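Equipment > Lab and Bench > Reviews

Lekorine switch panel: what it costs to put one in front of a robot arm

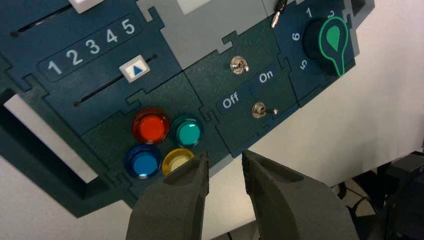
Posted December 18, 2022 | By the Alberg bench team

We bought the Lekorine panel in September as a practice target for our arm. The plan was to have one object that covered pushing, sliding, flipping and turning, so we would stop paying a machine shop for single fixtures. It came to $225 with shipping. Our last custom fixture was $800 and did one thing.

The panel is made of jigsaw-shaped tiles in dark teal and green. Ours has a slider with the numerals 1 to 5, four round push buttons in a two-by-two block, a pair of small toggle switches marked On and Off, and a rotary knob with a green pointer. For planning purposes, treat each of these as a separate job with its own setup time.

The buttons are the easy part. They are different colors, which helps if your software picks targets by camera, and they don't need much accuracy. A thick finger will cover part of the neighboring button as it comes in, so allow for that when you choose a camera position.

The toggles took most of our hours. The levers are short and the gap between them is tight for a standard gripper. We ended up ordering narrower fingertips from Vurex, and that was not in the budget. If you are writing a purchase request, put the fingertips on it from the start.

The slider is fine. The handle is small but it gives you enough to push against. The knob turns smoothly, though the arm has to be square to it or the fingers slip off.

Two complaints. The panel is light and it shifts on a smooth table. We now clamp it down, and you should price a clamp or a base plate. The other is spare parts. Lekorine sells replacement tiles through one dealer, Nam, and our order took 18 days. We keep 3 spare tiles on the shelf now - one slider and two switch tiles - and I would call that the minimum for a team running it daily.

We also looked at building our own board from catalog parts. The parts were cheaper than the panel, but the labor was not, and a homemade board would have been harder to replace with an identical one later.

For a first arm, or for a group still deciding how much gripper to buy, the panel is worth the money. Groups that only need button pressing can spend less. We plan to order a second one next budget year, with the clamp and the fingertips on the same request.

Contact the bench team | © 2022 Alberg | Back to top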